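How to write house rules for a two-arm kitchen cell in simulation

By Hamdia Belay

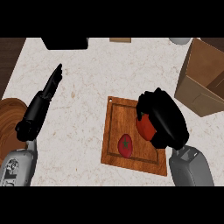 Every simulated kitchen starts out lawless. The arms pass through each other, a tomato weighs whatever the intern typed, and everyone has a lovely time until the same program is pointed at real steel. At Hikthorpe we now write the rules first and the clever bits second. I'll go through how we do it, in the order we do it, using our chopping-board task: two arms, one wooden board, red vegetables, marble bench.

Before you start

You'll need a working scene, a motion planner that can report the distance between the arms, and a plain text file called RULES. Leave it plain. We tried a wiki once and it bred.

You'll also need whatever safety standards apply to your real cell. House rules sit underneath those and don't replace them. If your rule and the standard disagree, your rule is wrong, however nicely you formatted it.

Step 1. Give the board one owner at a time

The board is shared space, so it gets a lock. An arm asks for the lock, gets it, does its business over the board and hands it back. The other arm waits over bare bench with its gripper open and empty. Waiting over the board "just in case" is how you end up with a very expensive handshake.

Write it so a tired person can check it:

Rule 1: Only the arm holding the board lock may enter the volume above the board.

Step 2. Set the clearance between arms

We use 92 millimetres between any two moving parts. It was 15 in the first draft, chosen by someone who has since moved to the Drornov office and become cautious. Measure from the outside of the gripper housing. The fingertip is the bit everyone looks at and the housing is the bit that hits things, particularly when the two arms carry different grippers.

Rule 2: Below 92 mm, both arms stop. Neither arm gets to decide it was the other one's fault.

Step 3. Decide what counts as "placed"

A vegetable hovering a whisker above the board looks placed to anyone viewing it on a monitor. To the physics engine it's still cargo. Require contact with the board and a settling period of 2 seconds before the fingers open, then check that whatever was already on the board hasn't been shoved along to make room.

Rule 3: No release without contact. No success flag if a neighbour moved.

Step 4. Model the clutter

People model the target beautifully and leave the rest as scenery. If there's a cardboard box on the bench, it needs collision geometry, flaps included. Same goes for anything round and wooden parked off at the side, and for whatever's lurking along the back. Skornus, our planner, will cheerfully drive an elbow through any object you've marked "visual only", and it'll report a personal best.

Rule 4: If you can see it, you can hit it.

Step 5. Randomise, then log the lot

Shift the board, rotate it a few degrees, swap the vegetables about. Our last batch for the Sikder project was 841 runs, and we keep the failures in the same folder as the successes. Label each run with the version of the RULES file it ran under. Skip this and in August you'll be comparing two sets of results that only have the tomato in common.

Step 6. Get someone else to break it

Hand the file to a colleague who didn't write it and ask for one legal motion you'd hate to see on the real cell. Mine came back before my coffee was ready: an arm took the lock and never gave it back. There's now a Rule 5, covering timeouts, and a retreat path for the arm that has overstayed its welcome.

Add yours to the bottom of the file, bump the version number and rerun the batch.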